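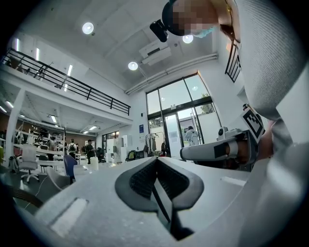 Witari: a word list for menders

Witari is a plain word list of mending and knitting terms, gathered from letters, pattern leaflets, market talk and a great many kitchen tables. It began when Yoon-hee Wang and I tried to write down every word we'd heard for a hole in the elbow of a jumper, and found we couldn't fit them on one sheet (we really did try, with very small handwriting). It has grown a lot since then and we're still adding to it with great pleasure.

If you love words, or wool, or both, come in!

What's in the folder

words.csv holds the list itself, one term per line
sources.csv says where each term came from
notes.txt is a long, rambling file of things that wouldn't fit in a column
piltik.py is the small script that checks the list for mistakes

The list is in English, with a smaller set of loan words kept in the spelling our contributors gave us. Everything is saved as UTF-8, and please keep it that way, as we lost a batch of accents last August and it took ages to put them back.

Columns in words.csv

term: the word or phrase, in lower case unless it is a name
kind: one of stitch, fault, tool, yarn, garment or saying
meaning: a short explanation in our own words
place: where the contributor learnt it, as broad or narrow as they liked
heard: yes if somebody said it aloud, no if it was only found in print
source: a short code that matches a line in sources.csv

The "heard" column is my favourite. Printed patterns are quite tidy, and people talking over a half-finished sock are not, so you get two different vocabularies for the same work. "Ladder" turns up everywhere in both. "Run" does too, but mostly for tights. Then there are the sayings, such as "a Sunday darn", which one contributor used for a mend done slowly and with matching wool, and another used for a mend done badly in a hurry before church. Both meanings are in, on separate lines, and I wouldn't part with either.

Using the list

Open words.csv in any spreadsheet and off you go. If you want to run the checks, you'll need Python 3 and nothing else:

python piltik.py words.csv sources.csv

Piltik prints a line for every term with a missing meaning, an unknown kind or a source code that doesn't match. It also flags meanings longer than 40 words. Those aren't wrong, they just tend to be two meanings stuck together, so have a look and split them if you can. There is no "fix it for me" option. Gadisa Yimer wrote one and then took it out again after it cheerfully merged "grafting" with "Kitchener stitch" and threw away a lovely note about shoulder seams.

Things to watch out for

The places are uneven. We asked people we knew first, and then people they knew, so some towns are very well covered and whole regions are blank. Please don't use the list to say where a word is or isn't used.

Crochet is thin. British and American crochet terms share names for different stitches (a British double crochet is an American single), and we've marked these with uk or us at the end of the meaning. Any crochet term without a mark should be treated with care.

Spellings follow the contributor. If someone wrote "swiss darning" and someone else wrote "duplicate stitch", they stay as two entries, and the meaning of each one points to the other.

Some dates in sources.csv are only a decade. Old leaflets often have none printed on them at all.

Adding words

Yes please! Send up to 30 words at a time, in a spreadsheet or just in the body of an email. Tell us where you learnt each one and whether you heard it or read it. A word you only half remember is still welcome; put a question mark after the meaning and we'll ask around. Please don't copy definitions out of books. Your own wording is better to read, and it keeps the list free to share.

Names of contributors are left out unless they ask to be thanked, in which case they go in notes.txt.

What's next

Version 2 is the one you're reading, and it was tagged on 12 January 2023. For the next one we'd like recordings of the sayings, and a proper go at the names of darning tools. The mushroom and the egg are both there already, and we've been promised more from the Gebremichael family letters, which are being typed up at the moment.

Contact: use the Witari mailing list | Text free to share with credit, Witari contributors | Back to top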